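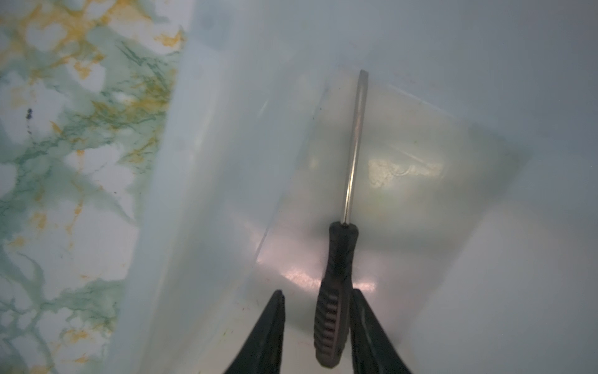

Sunday, 16th October

Still buzzing from last night! Monique and I stood outside the Sabatier for ages to see the arrivals for the Talville premiere, and Inès Leclerc walked past close enough that I could hear her shoes. She wore the long rust-colored coat from the Udetti show (I knew it the second she got out of the car) over plain black pants and flat boots, hair scraped back, hardly any makeup. I loved it so much. She signed Monique's program and said "cold, isn't it?" and we both just nodded like idiots.

Of course the comments this morning are awful. Somebody posted a side view and it had 2,209 replies when I looked at breakfast, half of them going on about bathrobes. Let them! She looked warm and she looked like herself, and after that stiff silver thing they put her in back in March I could have cheered.

Monique says Stilden does a coat in nearly the same color. We're going after work tomorrow to try it on, and I have told myself I am only looking. Feet still sore from four hours on the sidewalk. Must wash my gray scarf and call Mom back.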